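Hendwood Travel Club
Minutes of the January General Meeting

The meeting was called to order by the Chair at 7:00 p.m. in the main hall. A quorum was present.

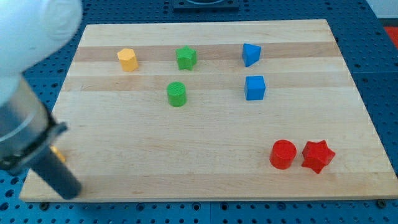

1. Minutes of the previous meeting

The minutes of the previous meeting had been sent to members in advance. One correction was made: under Item 4, the return ferry from Tarnport should read "afternoon sailing" and not "evening sailing." The minutes were approved as corrected.

2. Matters arising

The Secretary reported that the lost suitcase from the fall trip had been returned to its owner by the bus company. The claim for the contents is still open, and the member concerned has been asked to send copies of receipts directly to the insurer.

The question of luggage labels was raised again. The club still has a supply of the old labels with the former telephone number. It was agreed that these be thrown out and new ones ordered before the spring trip.

3. Finances

The balance in the travel account stood at $1,354 after payment of the hall rental. Deposits for the spring trip are held separately and are not included in this figure. A member asked whether interest on the deposit account is passed on to travelers. The Chair replied that under the club rules it goes to the general fund. The report was accepted.

4. Spring trip to Merville and Tarnport

The trip will run for six nights, with four in Merville and two in Tarnport. There are 42 confirmed travelers. The bus seats 60, but the Merville hotel has only been able to hold rooms for the present group. The hotel has been asked whether more rooms can be released, and its answer is expected before the next meeting. Names received in the meantime will go on a waiting list in the order received.

The price is $455 per person, sharing a double room, and covers the bus, the hotels, breakfast each day and the ferry. The single room supplement has not been settled. The Merville hotel charges one and the Tarnport guesthouse does not, and the Secretary was asked to obtain the exact amount in writing.

The outline program was discussed as follows.

Day one: departure from the Hendwood parking lot at 7:30 a.m., lunch stop on the way, arrival in Merville in time for dinner.

Day two: guided walk through the old quarter in the morning, afternoon free. Several members recalled that the last walking tour moved too quickly on the hills. The guide will be asked to plan for a slower second group.

Day three: free day, with an optional excursion to the lighthouse and the salt marshes. The excursion is not included in the price and is payable to the driver on the day.

Day four: visit to the Gkikas olive farm, with lunch served outdoors. Travelers with food allergies must notify the Secretary beforehand. The farm has confirmed that it can seat the whole group together if the weather is good. If it rains, lunch will be served in two sittings indoors.

Day five: transfer to Tarnport by ferry. The crossing can be rough at that time of year, and those who prefer to stay on land may travel with the bus by the coast road. The driver needs to know the number choosing this option by the evening before.

Day six: harbor museum in the morning, free afternoon, farewell dinner at the guesthouse.

Day seven: return to Hendwood.

A motion was made to replace the harbor museum with a second free morning. It was pointed out that the museum tickets can be canceled without charge. After discussion the motion was put to a vote and failed. Members who do not wish to go into the museum may remain in the town and rejoin the group at noon.

Final payment is due at the next meeting. Travelers who cannot attend may mail a check to the club.

5. Cancellation rules

The Chair presented revised wording. A traveler who cancels before final payment will receive a full refund less the deposit. After final payment, a refund will be made only if the place can be filled from the waiting list. Members were strongly advised to buy their own travel insurance — the club does not hold a group policy.

One member objected that the deposit should also be returned in cases of serious illness. The officers agreed to consider this and bring new wording to the next meeting. The existing rules remain in force until then.

6. Fall destination

Three suggestions were received: a mountain railroad trip, a city break by train, and a return to the lake district visited two years ago. Opinion was divided. The city break had the most support, although concern was expressed about carrying bags between stations. Prices for all three will be obtained.

7. Other business

The library shelf of guidebooks is in need of sorting. Books on loan should be returned by the next meeting.

Members were reminded to check the expiration date of their passports.

8. Adjournment

The meeting was adjourned at 8:40 p.m. Refreshments were served afterward.

Minutes submitted by the Secretary.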